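What an Open Day Owes the Public
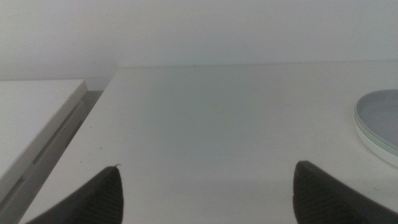
The view between the two gripper fingers, with stacked plates at right.

Opinion. 3 Aug 2026

The Kendach laboratory opened its doors to the public this summer, and members of our association were among the 156 people who registered to attend. The laboratory is to be thanked for the invitation. Few places of its kind let residents stand within a few steps of working equipment, and fewer still allow questions while the equipment is running. We write in support of such visits, and also to ask that they be run differently.

The main demonstration concerned the clearing of a table. A robot arm with a two-finger gripper was asked to pick up plates and carry them to a second surface nearby. Visitors could follow the work from behind a rail or on a large screen, which carried the picture from a small camera mounted at the gripper. The hosts treated the screen as an extra. In our view it was the most useful thing in the building.

From the rail, a visitor sees an arm that moves smoothly and looks sure of itself. On the screen, the same visitor sees what the machine has to work with. There is a great deal of white tabletop and a plain wall behind it. There are two dark, ribbed fingers with nothing between them, and, off to the right, part of a stack of two plates, one gray and one paler, with the rest out of view. Anyone who has cleared a kitchen table knows at once what to do with two stacked plates. A machine that is shown only the left side of them has a harder job, and the screen makes that plain to a child of nine.

The scheduled run was repeated 5 times during our session. In 4 of those runs the plates were carried across. In the other, the gripper closed beside the rim and the arm returned to its starting position. The staff member at the controls began the next run at once and made no remark. A number of visitors asked what had happened. They were told that questions would be taken at the end, and by the end the talk had moved on to delivery carts and hospital corridors.

We consider this a lost opportunity. The failed run was the part of the afternoon that most people discussed on the way out, and they discussed it without any help from those who understood it. Some concluded that the machine was broken. Others supposed that it had been told to miss. Five minutes of plain explanation would have served both groups, and would have done the laboratory no harm.

Our second concern is with the way the work was introduced. The printed program, prepared by Prultico, spoke of homes "free of chores" and of kitchens that "look after themselves." The demonstration area was a white table, kept nearly bare, under even light. There is nothing wrong with such an arrangement. Research has to begin with conditions that can be controlled, and the staff we spoke with were candid about this when asked directly. The program was not candid. A reader who took it home and showed it to a neighbor would give that neighbor a false idea of how far the work has come.

This matters because public bodies are now being asked to make decisions about such machines. The Fatanden district has invited comments on the use of automated help in its residential care kitchens, and the comment period closes in August. Many who attended the open day will wish to respond. They should be able to do so on the basis of what they saw, described in ordinary words, with its limits stated.

It has been put to us that the public comes to an open day to be encouraged, and that too much talk of error will keep people away. We do not share that opinion. The Ekström workshops, which several of our members have attended over the years, set aside the last part of every visit for runs that are expected to fail. An object is turned over, or moved near the edge of the table, and visitors are invited to guess the result before the arm begins to move. Those sessions fill up first. People who are trusted with the difficulty of a problem tend to take an interest in it, and some of the younger ones ask how they might come and work on it.

We therefore ask the laboratory to consider the following for its next open day. The camera picture should be given the central place, with a member of staff beside it to talk visitors through each run. When a run fails, the reason should be given then and there, or the staff should say that it is not yet known. The number of attempts and the number completed should be posted at the door. The printed program should be reviewed by the people who operate the equipment before it is sent out.

None of these steps calls for new equipment or a larger hall. We have sent the same requests to the laboratory in writing and will publish its reply in full when it is received.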